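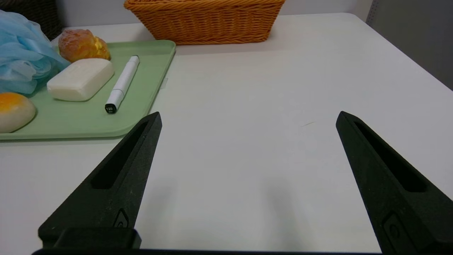 Search this blog Enter keywords Go

The sage-green tray has been on the white table since March, and I have finally sorted out what it is for. It is the holding tray. Anything that turns up in the wrong room goes there, and it gets cleared on Sunday evening.

Current contents include a bar of white soap, a white marker with a black cap, a bread roll with a glossy crust and a round bun, white underneath and orange-yellow on top. The baked goods are from the play kitchen. The soap belongs upstairs. The marker has 120 printed on its dark end and belongs in the desk drawer, where I have looked for it twice.

Notes on the method so far:

A raised rim matters more than size. My previous tray, a flat Etberg one, let markers roll onto the floor. Rounded corners are easier to wipe than square ones.

Soap should sit on the tray for a day at most. It leaves a film on plastic – warm water removes it, but the film picks up dust first.

A white table shows everything. I wipe it down each night and can still find a hair on it by morning.

Yvonne Penrose wrote to suggest two trays, one for toys and one for everything else. I tried this for a week. Both filled up, and the toys ended up in both. I went back to one.

Next job is the drawer under the table, which holds 42 batteries of unknown charge. I have borrowed a tester from Neville Mapplebeck and will post the results when I have them.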